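Ticket: Kitchen faucet drops to a trickle, hot side only (Plumthorpe house)
Status: closed, but I'm leaving my notes up

We use cookies to remember your ticket filters and keep you signed in. Accept all | Manage choices

Okay, starting this log because I've now tried enough things that I can't keep them straight in my head. Hot water in the kitchen has gotten weaker and weaker since July. Cold is totally fine. The bathroom sink and shower are fine on both sides. It's just the kitchen, just hot, and it's driving me up the wall.

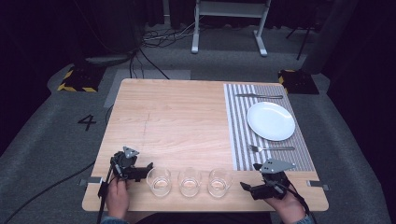
Setup, for whoever picks this up: the faucet is a Flundine single-lever pull-down, bought new when I redid the counters. The water heater is an Ondrejka tank in the hall closet, and it's the same one that feeds the bathroom. The house has a mix of old galvanized pipe and newer copper, and I don't have a great map of which is where (the previous owner left me a drawing on the back of a seed packet, and it does not match the walls). Water here is hard. Really hard. The kettle grows a crust if you look at it wrong.

Entry 1
Unscrewed the aerator and ran it without. No difference on hot. The screen had a little grit in it, white flakes mostly, so I rinsed that out and put it back. Didn't expect much, since cold was already running strong through the same aerator, but everybody's first reply on these tickets is "did you check the aerator" so there you go. Checked!

Entry 2
Pulled the spray head off the hose and let the hose run straight into the sink. Cold came out like a garden hose. Hot came out like somebody pouring out old coffee. So it isn't the head and it isn't the hose, both of those carry both temperatures.

Went under the sink with a flashlight. Two shutoffs, both quarter-turn looking, hot on the left. The hot one was all the way open as far as I could tell. I closed it and opened it again a few times in case something was stuck in there. It felt gritty – I don't know how else to put it, like turning a pepper mill – and the flow got a hair better for an hour and then went right back.

Entry 3
Support at Jungate (that's who sold me the faucet, and who handles Flundine warranty stuff) wrote back and asked for a timed fill. Fair enough. I put a measuring jug under it and used the timer on my phone. Full hot, lever all the way up: 15 seconds to get to the 900 ml line. Cold blew past the same line so fast I had to try it again because I'd missed it with my thumb.

They also asked if the faucet had ever been installed with the hot and cold crossed. No. Left is hot. I did go and check though, because at that point I doubted everything.

Their next suggestion was the cartridge. They said mineral buildup can block one inlet port and leave the other one clear, and that it happens more on the hot side. That sounded right to me, so I said sure, send one.

Entry 4
Cartridge came. Notes for anybody doing this on the same faucet, because the sheet in the box is four drawings and no words:

Turn off both shutoffs and open the lever to let the pressure out. The little cap on the side of the handle pries off with a fingernail, don't use a screwdriver, I've got a scratch there forever now. Hex key in the hole, back the set screw out, lift off the handle. The dome under it is hand tight, or it's supposed to be. Mine wasn't. I wrapped it in a rubber jar-opener thing and leaned on it and said some words. Then there's a big retaining nut, which needs a real wrench, and the cartridge lifts straight up. Put a towel over the drain before you do any of this! I lost the set screw down there and had to take the trap apart, and that's a whole evening I'm not getting back.

The old cartridge did have scale on it, but on both ports, and I could see through both of them. Put the new one in anyway. Greased the o-rings, lined up the tabs, nut, dome, handle. Turned everything on.

Hot side: exactly the same. I was so mad I went and mowed the lawn.

Entry 5
Slept on it. What I should've done on day one is take the supply line off the faucet and aim it in a bucket, so that's what I did next. Closed the hot shutoff, disconnected the braided line at the top, pointed it in the bucket, opened the shutoff. Weak. So the faucet was never the problem and I owe Flundine an apology.

Closed it again and took the line off at the bottom. Blew through it and it's clear. Then I held the bucket right under the bare valve and opened it slowly. Also weak! So now it's the valve or something behind the valve.

Jungate asked whether the tank could be the trouble, like a bad dip tube breaking up and sending bits of plastic down the line. I asked on the Ondrejka owners' board too and got pretty much the same question. But the bathroom hot is strong, and the flakes I found crunched between my fingernails and fizzed when I dropped them in vinegar. Plastic wouldn't fizz. That's lime.

Entry 6
Shut off the main, drained down, and took the hot valve off the stub. And there it was. The valve body was packed with white scale and rusty crud, with an opening left that I could maybe get a pencil lead through. The stub coming out of the wall is galvanized (naturally) and it had a ring of rust inside the threads, but past that it looked open enough. I scraped what I could reach with a little wire brush and caught the mess in a pie tin.

New valve, new tape on the threads, new braided line while I was at it. I replaced the cold one as well so I don't have to lie on my back in that cabinet again next year.

Turned the main on slowly with the kitchen open and the aerator off. It spat brown for a bit, then cloudy, then clear. Same jug, same line, full hot: 2 seconds and change. I ran it three more times just because it was fun.

Things still open
– I should flush the tank. I never have. I'm a little scared of what's in it.
– That galvanized stub is going to close up again sooner or later. Got a quote to swap it for copper back to the tee, and I'm thinking it over.
– Jungate said I can keep the spare cartridge (the old one, after a soak in vinegar, looks fine), so no return needed on this ticket.

If you landed here from a search with the same trouble, do Entry 5 first. Bucket, wrench, ten minutes.

Update, a few weeks on: still running strong. There's a slow drip at the new cold valve, on the packing nut side. Gave it an eighth of a turn and put a paper towel under it. I'll open a separate ticket if it comes back.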